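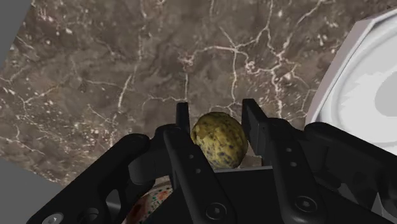 Picking up fruit without a bruise: open day at the Kokkinos workshop

Sunday turned out gray and drizzly, which may be why so many families decided that an afternoon indoors with robots sounded just fine. By closing time 306 people had signed the guest book at the Kokkinos workshop, a good many more than last October, and the cookies were gone well before three.

The longest line was for the Grevon simulator, where visitors could watch a black two-finger gripper go after small round things on a brown marbled stone surface, with a big white dish off to one side. One yellow-green piece, all speckled and mottled, sat between the two fingertips for what felt like ages, and the children in the front row went wonderfully quiet!

Theano Rallis, who looks after the demonstrations and must have answered the same question all afternoon without once losing her smile, explained that every new grip gets tried on the computer before it goes anywhere near a real arm. "You can drop a plum 158 times in there and there's no mopping up," she told us. The tricky part, she said, is bringing both fingers in evenly, so that a round object doesn't roll off to one side.

Older visitors seemed just as taken with it (one grandfather came back for a second turn, and then a third), and 24 youngsters put their names down for the beginners' class, which Ikance is helping to pay for this year. It starts after the school break, and there are still a few places left for anyone aged ten and up. Ask at the front desk, or telephone the workshop any weekday before five.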